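Automation for Small Workshops
Handout 6: Looking at a hand-held capture kit before you pay for it

Read this before the practical. Bring the kit checklist from Handout 5 and something to write on. The written task is at the end.

1. What is on offer

The product for this session is the Bruma kit, sold by Tandis. It is a pair of hand-held grippers, a head-worn camera and the software that turns recordings into training data for a robot arm. The buyer does not need to own an arm to start. A worker holds a gripper in each hand and does the job, and the recordings go off to be processed.

Tandis sells it in two ways. You can buy the kit outright, or you can hire it by the month with processing included. The hire price is 886 a month, with a limit of 2000 recordings. Anything over the limit is charged separately, and the price list does not say at what rate. Ask for this in writing.

2. What the software needs to see

Each gripper carries a block printed with square black-and-white markers. The software uses these to work out where the gripper is and which way it is turned. If the block is hidden for too long, that part of the recording is marked as poor and may be thrown out. On the hire plan a thrown-out recording still counts towards the limit.

The gripper also has its own camera looking past the jaws. This view is very wide, so straight edges look bent and anything close to the lens looks much larger than it is. The software corrects for the bending. It cannot correct for an object that fills the view and hides the rest.

3. Large and awkward objects

Most sales material for kits of this type uses cups, boxes and folded cloth on a table. These are easy. A furniture firm or a repair shop will want to know about bigger things with frames, mesh and moving parts. Office chairs make a fair test.
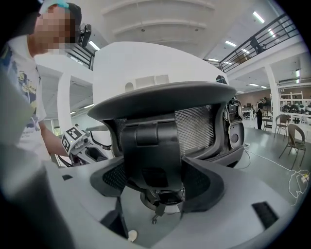
Office chair work with the hand-held grippers, gripper camera view.

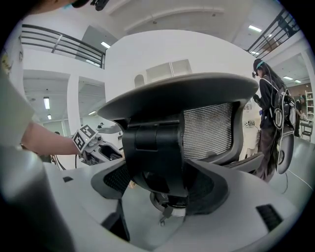

Chairs cause three kinds of trouble. The first is cover: the back and the seat get between the head camera and the hands. The second is sameness. Mesh has a fine repeating pattern, and software that follows small details from one moment to the next can lose its place on it. The third is reach. A person will lean or shift their feet to get at a fitting, and a fixed arm can't. A recording of good human work may therefore be of little use to the arm you plan to buy.

Check the third point early. Take the reach figure from the arm's data sheet, mark it on the floor with tape, and keep the gripper inside it.

4. The room

Tandis asks for even light and a clear floor. Ceiling lights are fine if they don't flicker on camera. Low viewing angles bring them into the picture, so do a short trial from the lowest position the job calls for. Cables should be run where people won't step on them. Other people may be in the room, but they should be told that recording is going on, and your firm will need a rule on faces. The software can blur faces. Find out whether this happens on your own computer or after the files have been sent.

5. Case notes: Mac an tSaoi

Mac an tSaoi is a furniture refurbishing business in Fokville. It hired the kit in October to record one job, fitting and removing chair parts. The notes they let us use cover 19 working sessions.

Setting up took longer than the guide says, mostly because the marker blocks had to be checked again whenever a gripper was knocked. Workers found the grippers tiring at first and wanted shorter sessions. The firm kept the kit for a second month and then sent it back. Their view was that the recordings were good enough for lifting and placing parts. They did not think them good enough for small screws, where the jaws hid the screw from the gripper camera.

They also said support was quick by email and slow by phone.

6. Points to weigh up

Cost per usable recording matters more than cost per month. Work it out using the number that pass the software's check.
Ask who owns the recordings after the hire ends, and in what format you get them.
Ask whether the data will work with arms from other makers. The brochure says "most arms" and gives no list.
Spare marker blocks are extra on the hire plan.

7. Written task

Choose one job from a workplace you know. In 2 pages, say whether you would hire the kit, buy it or leave it alone. Give the size of the objects, the space needed and the parts of the job where the hands would be hidden. Include a cost using the hire price in section 1. State any figure you had to guess.

Reading for next time: Handout 7, Fixed arms and guarding.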